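Wuvedby Coffee Table and Sosa Tray
Living Room > Tables > Coffee tables

Item no. 391
In stock at both stores
Page updated 4/15/25

We've sold coffee tables for years, and the Wuvedby is the one that keeps ending up in our own homes. It's a plain rectangle with a wood-grain top and dark metal legs, and that's really the whole design. It goes with a big sofa, it goes with a small one, and it doesn't start an argument with the rug. If you've been putting up with a table that's too glossy to put your feet near, come and spend some time with this one!

The top is the part we like best. The grain runs lengthwise, in strips that don't quite match each other, so you get a little shift in color from one to the next. Under a warm lamp it goes toward reddish brown, and on a gray morning it looks a good deal paler. We've had customers swear that the table on the floor and the one we delivered were different finishes (same table, different windows). If color matters a lot to you, ask for a sample strip and live with it for a few days.

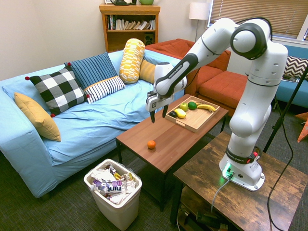
The Sosa tray is sold separately, and we'd put the two together every time. A tray gives you one thing to pick up when the board game comes out, and it keeps the small stuff from wandering all over the table. The raised edges are what make it work for fruit: a lime or a plum will roll if you let it, and bananas never sit the way you want them to, but all of them stay put on the tray together with an apple and there's still a long stretch of table left over for cups and elbows. We like it toward the back of the table, so the side nearest you stays clear.

It's good for other things too, of course. Remotes, a deck of cards, a candle and matches, the mail you haven't opened. Maëlys Royer, who put our living room range together, keeps hers loaded with yarn and carries it from room to room.

Sizes and details

Table length: 50 inches
Top: wood-grain finish, strips running lengthwise
Legs: metal, dark finish
Assembly: 4 bolts, hex key included
Weight limit, spread evenly: 72 pounds
Tray: light wood, raised edges, sold separately
Felt pads: included, stick them on before you turn the table over

Putting it together

You can do this alone, but it's nicer with a second pair of hands. Lay the top face down on a blanket or the flattened box. Set the legs in place and start every bolt by hand before you tighten any of them. Go around once with the hex key until they're snug, then turn the table upright, let it settle on the floor where it's going to live, and go around one more time. On carpet, give it a day and check the bolts again. Thick pile can hide a wobble.

Please don't drag it by one end. Lift from both sides, even for a short trip across the room.
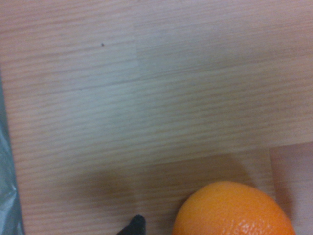

Looking after the top

A soft cloth, warm water and a drop of dish soap will take care of nearly everything. Wipe along the grain, then go over it again with a dry cloth. Sticky spots from juice or jam come up easily if you lay the damp cloth over them for a minute first and let it do the work. Skip scouring pads and powder cleaners, and skip furniture polish too, which leaves a film that shows every fingerprint.

Use coasters under hot mugs. We know, everyone says it! But a pan straight off the stove or a teapot without a mat can leave a pale ring, and we can't fix those at the store.

For the tray, shake out the crumbs and wipe it down inside and out. Don't leave it standing in the sink. If you use it for fruit, take everything out now and then and check underneath, where one soft plum can make a surprising mess.

What goes with it

The Hirum side table has a darker, more rustic look, and we love the contrast when the two share a room. They don't match and they aren't meant to. Put the Hirum at the end of the sofa for a lamp and let the Wuvedby take the middle.

If you like a lot of pattern, go ahead. Checks, stripes, mustard yellow, whatever cushions you already own: a plain brown top can take it. A light blue sofa looks especially fresh with this wood, and we'd choose that pairing over the usual beige any day.

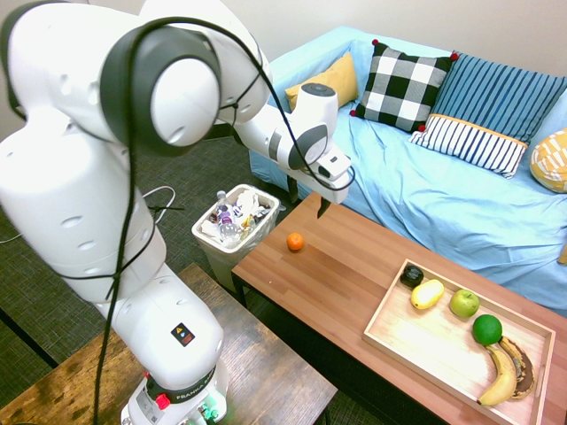

For smaller rooms, measure from the front of the sofa seat to wherever the table would start, and leave yourself enough space to walk through sideways without bumping a shin. Masking tape on the floor is the easiest way to try it. Leave the tape down for an evening and see whether you keep stepping on it.

Delivery and returns

We deliver the Wuvedby flat in one box. The tray comes in its own box and may arrive on a different day. Our drivers will carry both to the room you choose and take the cardboard away if you ask them when they call.

Returns are fine within 50 days, assembled or not, as long as the top isn't scratched. Spare bolts and felt pads are free at the Prustatell Street counter. Bring the item number with you, or just tell us it's for the Wuvedby.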